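课程项目报告,Skonduvia 技术学院自动化专业,Aydoğan 实验室
11月24日 星期五

# 双臂工作单元中腕部相机左右互换的故障

## 摘要

这份报告写的是我们项目组在双臂工作单元上遇到的一个故障。任务很简单:一条机械臂从托盘里夹起螺丝刀,交给另一条机械臂,然后放回去。在全部 323 次运行里,有 28 次以异常停止结束。最严重的一次,右臂的夹爪压在托盘的边上继续往下走,一个手指的固定座裂开了。我们后来知道,那时控制程序把两个腕部相机的图像弄反了,右臂是按照左臂的图像在运动。没有人受伤,但是当时有一位组员正准备伸手去拿托盘,所以我们把它按照安全事件来处理,不只当作一个软件错误。

中文不是我的母语。报告里如果有的词用得不准确,请老师指出来,技术上的数据我都和日志核对过。

## 1. 项目的背景

Pluder 是我们专业上一届学生开始做的控制软件。它负责读取相机图像,估计物体的位置,再把目标位置发给两条机械臂。我们这一届接手以后,任务是给它增加“交接”的功能,就是把工具从一条臂传给另一条臂。夹爪的驱动模块是 Durkton 的,机械臂本身和工作单元的围板都是实验室原来就有的,我们没有改动过。

三月的时候,上一届的组在交接文件里写过一句话:“相机编号有时候需要检查。”这句话没有说在什么情况下检查,也没有说检查什么。我们读到了,但是没有重视。现在回头看,他们很可能已经遇到过同样的问题,只是用重新启动的办法解决了,没有继续查。

我在组里负责图像部分和日志。另外两位同学,一位负责运动控制,一位负责机械和电气。报告里第三节的经过是三个人一起写的,其余部分由我写,他们看过并且改过。

## 2. 任务和正常的流程

每次运行开始时,托盘放在地板的中间,螺丝刀沿着长的方向躺在里面。程序先让两条臂回到等待位置,夹爪张开。然后一条臂(我们叫它主动臂)移动到托盘上方,用自己的腕部相机寻找手柄,确定夹取的方向和高度。夹爪合上以后,主动臂提起螺丝刀,移动到交接位置,另一条臂从对面接过去。

主动臂可以是左臂,也可以是右臂,由操作员在开始前选择。我们特意两种都测试,因为最后的演示里要交替进行。

夹取以前有一个“接近”阶段。在这个阶段,夹爪还是张开的,两个手指分在手柄的两边,相机每得到一张新图像,程序就修正一次目标位置。修正的量很小,可是会累加。如果图像一直告诉程序“还没有对准”,程序就会一直修正下去。

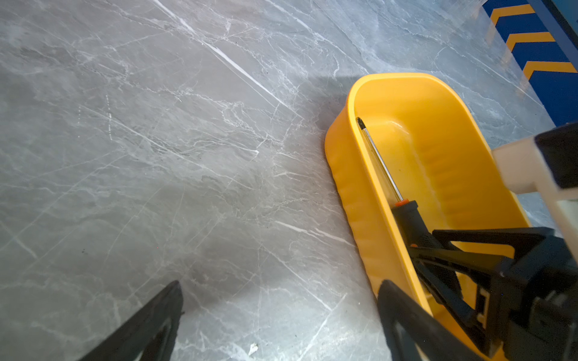 原来的程序对修正的总量没有限制。设计的时候大家认为,图像是正确的,所以修正最后一定会变小,这个假设没有写在任何文件里。运动控制的同学说,他以为图像部分会检查;我以为运动部分会检查。两边的代码都没有检查。

手柄的识别本身工作得比较好。它依靠颜色和形状:托盘是黄色的,手柄是黑色的,靠近金属杆的地方有一小段橙色。夹爪也是黑色的,所以当夹爪靠近手柄时,两者的边界不太清楚,识别的可信度会下降。为了不让程序在最后一段停住,我们在十月降低了可信度的门槛。这个改动和后来的故障有关系,第五节会讲。

## 3. 故障的经过

出事的那次运行,操作员选择右臂作为主动臂。在这以前的一次运行里,左边的相机掉线,程序报告“图像超时”,操作员把相机的插头拔出来,又插回去,图像恢复了。操作员在屏幕上看到两个图像窗口都有画面,就按了继续。

下面的顺序是根据日志和我们三个人的记忆整理的:

1. 右臂离开等待位置,移动到托盘上方。这一段是固定路线,不使用图像,所以一切正常。
2. 程序进入接近阶段,开始使用名字叫“right”的图像。这时候,这个名字下面的图像来自左臂。
3. 左臂停在等待位置不动,所以图像几乎不变。程序每次都得到同样的误差,每次都向同一个方向修正。
4. 右臂向侧面和下面移动,一个手指碰到托盘的边。托盘先滑了一点,然后靠住了另一边的夹爪,不能再滑。
5. 夹爪继续向下压。Durkton 驱动模块报告电流过高,但是只作为警告写进日志,没有让机械臂停止。
6. 固定座裂开,声音很清楚。负责机械的同学按下了急停。

还有第七步,我们觉得应该老实地写下来。按下急停以后,大家都以为结束了,一位组员的手已经越过了围板,想去拿托盘。就在这时,操作员为了看日志,松开了急停,程序没有要求确认,直接继续执行没有完成的目标。右臂动了一小段。组员把手收了回来,没有被碰到。

工作单元上面是敞开的,没有盖板,也没有光幕。我们以前认为这两条臂力量不大,速度也慢,所以不需要。固定座的裂缝说明,力量已经足够夹伤手指。

## 4. 调查

当天我们没有再开机。我们先给裂开的零件拍照,把日志复制到另一台电脑上,然后写了一张可能原因的表。表里有五个原因:机械臂零点错误、相机标定错误、图像延迟、识别错误、相机互换。

开始的时候,我们都相信是图像延迟。原因是日志里在故障以前有很多超时记录,总共 1185 行和相机有关的警告,看起来非常可怕。我花了两个下午把这些警告按时间排好,结果发现绝大部分在正常运行里也出现,对运动没有影响。真正有用的只有一行,内容是设备路径改变,级别是最低的“信息”,在默认设置下屏幕上不显示。

零点错误很快就排除了。我们让右臂去碰地板上的三个标记点,位置都对。标定也没有变。识别错误需要看图像,可是程序只保存最后的几张图像,而且保存时使用的名字就是“left”和“right”,也就是说,如果名字错了,文件名也一起错。单看文件名,什么也证明不了。

所以我们需要一个办法,只看图像的内容,就可以知道是哪一条臂的相机拍的。工作单元的围板上印着很多图案,我想可以用图案来判断。

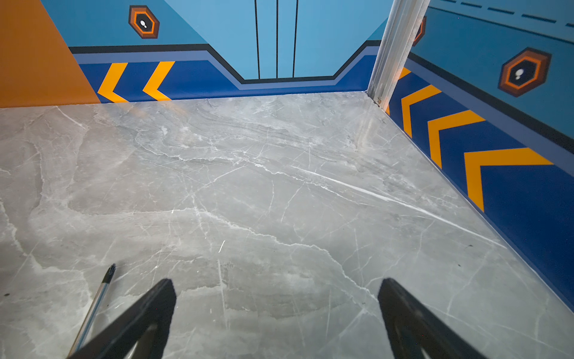
用围板图案来判断相机的身份,比我预想的难。我先做了一个自动匹配的小程序:取一些角点,和参考图像比较,然后推算相机的位置。小程序经常给出两个互相矛盾的答案。我把匹配的线画出来,才明白问题在哪里。同样的六角形徽章在后墙上有一个,在右墙上又有一个,都是橙色和棕色的边,黑色的中心,里面一个白色的小脚印。蓝色下部的黄色箭头也是重复的,后墙上有两个,右墙上有四个,形状一样。程序很容易把后墙的箭头当成右墙的箭头。地板的大理石花纹倒是不重复,但是白色的细纹太密,角点太多,匹配又慢又不稳定。最后可靠的是两样东西:左上角那块橙色的面板,还有后墙和右墙相接处的银色金属立柱。立柱从上到下是直的,颜色和两边都不同,只要找到它,再看橙色在它的哪一边,方向就确定了。

有了这个办法,我把故障时保存的图像重新检查了一遍。名字叫“right”的那几张,推算出来的位置都在左臂的等待位置,误差很小。名字叫“left”的那几张,位置在变化,和右臂关节记录的轨迹一致。到这里,相机互换就可以确定了。

然后我们做了重现实验。两条臂的电机都断电,只开相机和程序。我们用不同的顺序拔插头,看名字会不会变。

- 只拔一个,等图像超时以后插回去:有时候互换,有时候不互换。
- 两个都拔,先插左边:不互换。
- 两个都拔,先插右边:每次都互换。
- 不拔插头,只重新启动程序:没有出现过互换。

第一种情况为什么不稳定,我们又查了一段时间。原因和等待的时间有关。如果旧的连接还没有完全释放,系统会给重新插上的相机一个新的路径;如果已经释放,就还用原来的路径。操作员插得快还是慢,决定了结果。

## 5. 原因

我们把原因分成直接的和间接的。

**直接原因。** Pluder 打开相机时,按照系统给出的顺序来命名,排在前面的叫“left”,排在后面的叫“right”。相机掉线以后,Pluder 会把整个列表重新打开。如果顺序变了,名字就跟着变。两个相机是同一个型号,出厂时没有写入不同的序列号,所以程序也没有别的信息可以使用。

**间接原因一:修正没有上限。** 即使图像是错的,如果修正总量有限制,右臂也不会走到托盘的边上。

**间接原因二:可信度的门槛太低。** 左臂在等待位置时,它的相机也能看到一点金属杆,没有完整的手柄。按照十月以前的门槛,这样的结果会被拒绝。门槛降低以后,程序接受了它。我们把参数改回去,用保存的图像重新计算,结果全部被拒绝。这个改动是我做的,当时我只在主动臂对准托盘的图像上测试过。

**间接原因三:驱动模块的警告没有人处理。** Durkton 模块在固定座裂开以前已经报告了过电流。Pluder 收到了,写进了日志,没有做别的事。说明书里写得很清楚,是否停止由上位机决定。我们没有读到那一章。

**间接原因四:急停松开以后自动继续。** 这一条和相机没有关系,但是危险最大。如果右臂那时候按照错误的图像走得更远,后果会不一样。

28 次异常停止里面,并不是每一次都由相机互换引起。我用图案的办法检查了所有还保留图像的运行,能够确定是互换的有六次。另外有一些是夹爪滑脱,有一些是操作员主动停止。还有几次图像已经被覆盖,不能判断,我在附表里写的是“不明”。那六次里有五次,误差刚好使机械臂向上或者向没有东西的一侧移动,碰到关节限位以后自己停下来。当时我们把它们记录成“规划失败”,重新运行就过去了。

这一点让我想了很久。我们其实看见过这个故障五次,每次都给了它一个别的名字。

## 6. 修改

### 6.1 相机的命名

我们改成按照物理接口来命名。每个相机固定插在集线器的一个口上,口的旁边贴了标签,程序读取口的位置,不再使用系统的顺序。如果在规定的口上找不到相机,程序拒绝启动,并且在屏幕上写出缺少哪一个。

但是,人还是可能插错口。所以又增加了一个启动检查:程序让左臂的腕关节转动一个很小的角度,同时比较两路图像,只有“left”的图像可以变化;然后右臂也做一次。如果变化出现在错误的一路,或者两路都变化,或者都不变化,程序停止。这个检查在每次启动时做,也在每次相机重新连接以后做。因为它会让机械臂运动,所以在运动以前要求操作员按确认键。

开始的时候我想用墙上的图案来做这个检查,因为第四节的程序已经写好了。负责运动控制的同学反对,他的理由是图案会被遮挡,而且换一个工作单元就不能用。我同意他的意见。图案的办法现在只用来分析旧的记录。

### 6.2 图像的时间

每张图像都带时间。如果图像比当前时间早 100 毫秒以上,接近阶段就暂停,不做修正。以前程序只要有图像就使用,不看时间。这个值是我们在正常运行里测量以后选择的,再小一些会出现很多没有必要的暂停。

### 6.3 修正的上限和“有没有变化”的检查

接近阶段的修正总量现在有上限,超过就退回到托盘上方,报告错误。另外,每次修正以后,误差应该变小。如果连续四次没有变小,也按照错误处理。在相机互换的情况下,这个检查会很快起作用,因为另一条臂不动,误差也就不变。我们故意把名字交换过来,托盘用软泡沫做的替代品,试了左臂和右臂,两边都在碰到泡沫以前停下来了。

### 6.4 夹爪电流和急停

过电流现在会使两条臂一起停止。只停一条臂不够,两条臂装在同一根导轨上,工作的空间有重叠,交接的时候距离很近。
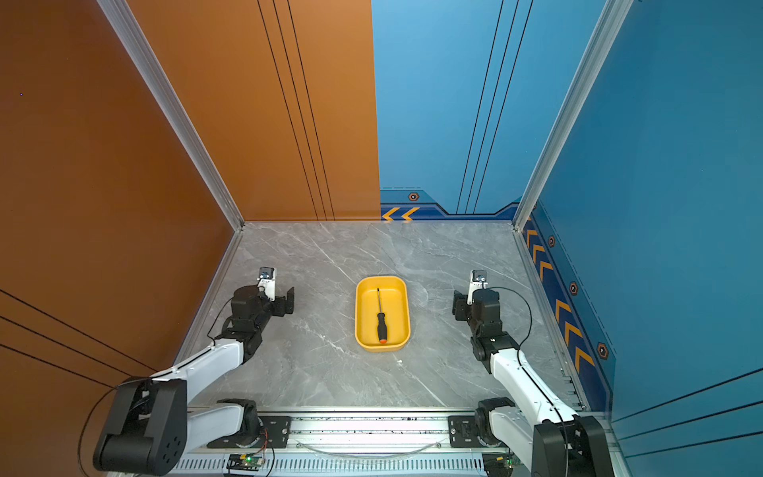
图3 工作单元俯视。两条臂分别在黄色托盘的两侧,螺丝刀在托盘里。

急停松开以后,程序清除所有没有完成的目标,状态变成“等待复位”。要继续,操作员必须先按复位,再重新选择任务,从等待位置开始。运动控制的同学说这样比较慢,一次停止以后大概要多等半分钟。我们讨论以后认为可以接受。

可信度的门槛改回了原来的值。夹爪靠近手柄时识别会变差的问题,现在用另外的方法解决:在高一点的位置把手柄的方向记下来,最后一段不再更新方向,只更新高度。

## 7. 操作规定的改变

软件以外,我们和指导老师一起改了操作规定,贴在工作单元旁边的墙上。主要的内容是:

- 手进入围板以前,急停必须按下,并且由伸手的人自己按。
- 松开急停的人必须先说出来,等其他人回答以后再松开。
- 相机掉线以后不可以按“继续”,必须重新启动,并且通过启动检查。
- 每一次异常停止都要写原因。不知道原因,就写“不知道”,不写“规划失败”。
- 改变任何门槛或者上限,要写日期和理由,并且让另一个人看过。

第一条引起了讨论。实验室的其他组有时候一个人按急停,另一个人取东西,他们觉得没有问题。可是我们的事件就是这样发生的:按急停的、松急停的和伸手的是三个不同的人,每个人都认为自己知道现在的状态。

## 8. 修改以后的测试

修改完成以后,我们先在断电的情况下重复了第四节的所有插拔实验。先插右边的情况,名字不再改变。把两个插头故意插到对方的口上,启动检查两次都发现了错误。其中一次,操作员在检查的时候碰到了桌子,两路图像同时变化,程序也正确地停止了,只是屏幕上的文字写的是“相机互换”,不准确。我已经把文字改成“图像变化不符合预期”。

通电的测试还在进行,所以这里不给成功率。第一部分的 323 次运行全部是修改以前的,不能和现在的结果放在一起比较。新的固定座是我们自己打印的,比原来的厚一点,手指的位置因此有小的变化,标定已经重新做过。

## 9. 还没有解决的问题

相机为什么会掉线,我们还不知道。线沿着白色的连杆走到腕部,机械臂转动时会被拉动,负责机械的同学怀疑是插头附近的应力。他换了一根软一些的线,在左臂上试用,到现在没有掉线,可是时间太短。右臂用的还是旧线,这样可以比较。

围板上面没有保护,这个问题也没有解决。指导老师建议装光幕,费用要等下学期的预算。在那以前,我们只能依靠操作规定。

图像的保存也需要改。现在程序保存最后的几张,新的运行会覆盖旧的,所以有几次故障永远查不清楚。我的想法是,只要是异常停止,就把两路图像和关节记录一起存到单独的文件夹,文件名里写接口的位置,不写“left”和“right”。代码写了一半,放在 Pluder 仓库的分支里,下一届的同学可以接着做。交接文件里那句关于相机编号的话,我们已经删掉,换成了第四节和第六节的内容。

## 附:材料清单

- 故障当天的完整日志,包括 1185 行相机警告
- 异常停止的分类表,共 28 行,有图像的标出了推算的相机位置
- 裂开的固定座,放在 Aydoğan 实验室的零件柜里,贴有标签
- 新的操作规定,第二版
- Durkton 驱动模块说明书中关于过电流的一章,打印件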